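What the second arm bench will cost us

I put off writing up the budget for most of February, and then Vlasta Karagiannis asked me for a number before lunch, so I had to sit down and do it. We want a second two-arm bench to go with the one we have. The current one spends its days on clothing work, mostly belts and waistbands at the moment, and there is a waiting list for time on it.
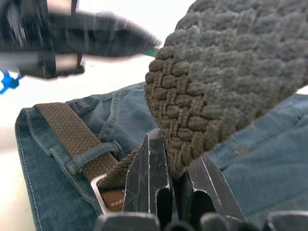 I asked two suppliers for quotes. Celtby came back with a delivery time of 22 weeks and Pikia with 21, so delivery didn't settle anything. Celtby includes the wrist cameras. Pikia lists them as an extra, on page 2 of the quote, in a table I missed the first time. Once I added them in, the totals were close enough that I stopped comparing them and started looking at spare parts.

Fingers are the part I underbudgeted last time. They get scratched up, and I had put them down as a one-time purchase. This year they have their own line, with a full spare set for each arm. Cables have a line too - I used to hide them under "misc" and then wonder where misc went.

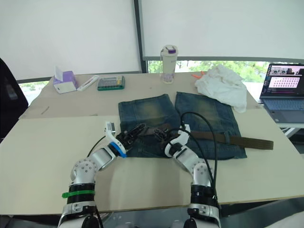

Both grippers at the waistband, belt through the loops.

The table is cheap. We lay boards on top and replace them when we feel like it, and I see no reason to buy the fancy bench Dimitrov sells. I did price it. The money would be better spent on a service plan, which we skipped on the first setup and which I regret.

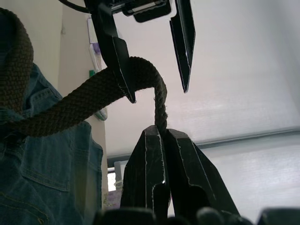
Then there are the things that never show up in a quote. Shipping is one. Training time is another, and I am counting two people for that. Clothes and belts come out of petty cash, and I have left them there. Brimik wants a yearly fee for the software, per arm, so a two-arm bench pays it twice. I have asked if they will do one price for the pair and am waiting to hear. 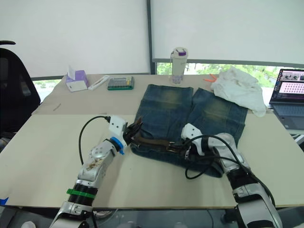

2 min read

My plan right now is to go with Celtby, buy the spare fingers up front, and keep the old boards and table. Vlasta has the spreadsheet and wants the service plan moved to its own tab. I'll post the final total when the order is signed.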